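Der Nachlass

Als Tante Hedwig starb, hinterließ sie ein Haus in Surkorwood, 21 Kartons mit Briefen und die Bitte, man möge ihr keine Reden halten. Gegen die Bitte verstießen alle, am gründlichsten mein Bruder, der 12 Minuten sprach und zweimal den Vornamen verwechselte.

Die Kartons bekam ich. Ich galt in der Familie als der, der liest. Das Haus bekam Bindu Poojary, die bei Hedwig zur Untermiete gewohnt hatte und von der mein Bruder bis zur Testamentseröffnung annahm, sie sei eine Art Pflegedienst.

»Sie können die Kartons gern hier durchsehen«, sagte sie am Telefon. »Tragen würde ich sie an Ihrer Stelle nicht.«

Also fuhr ich hin. Hedwig hatte ihr Leben lang Beschwerdebriefe geschrieben und von jedem einen Durchschlag behalten. An die Firma Humis, deren Regenschirme sich nur bei Sonne öffnen ließen. An die Buslinie nach Usside, die mittwochfrüh losfuhr, wenn man es so nennen wollte, nämlich mit 80 Sekunden Vorsprung vor dem Fahrplan. An einen Herrn Naidu schrieb sie am häufigsten, gut 100 Briefe, und immer wegen seiner Hecke.

Beim dritten Karton fiel mir auf, dass die Hecke aus den Briefen verschwand. Erst rutschte sie in den zweiten Absatz, dann ins Postskriptum. Davor stand jetzt, was es zu Mittag gegeben hatte und dass der Flieder wieder zu früh dran sei.

»Hat er je geantwortet?«, fragte ich.

Bindu stellte mir einen Kaffee hin und setzte sich.
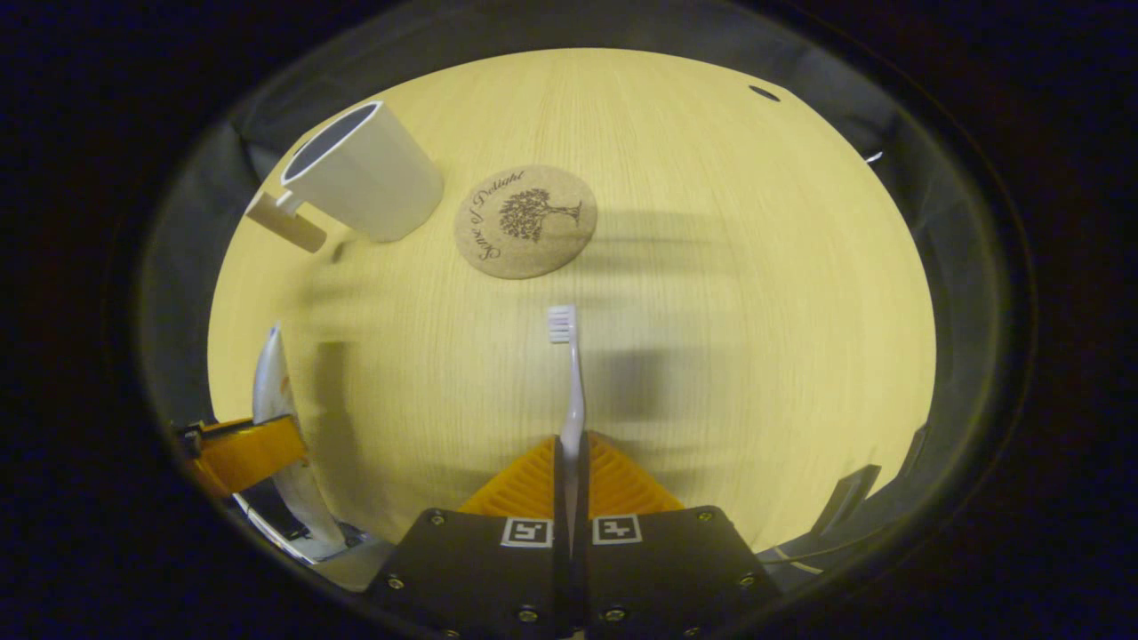 »Nie schriftlich«, sagte sie. »Er kam jeden Donnerstag zum Essen und stritt alles ab.«

Ich las weiter, bis es dunkel wurde. Der letzte Durchschlag trug das Datum 18. Mai 2020 und bestand aus einem einzigen Satz: Die Hecke sei nun wirklich zu kurz, man sehe ja von der Küche aus bis in sein Schlafzimmer, und er möge bitte – sie bestehe darauf – den Vorhang offen lassen.

Meinem Bruder erzählte ich, es seien hauptsächlich Reklamationen.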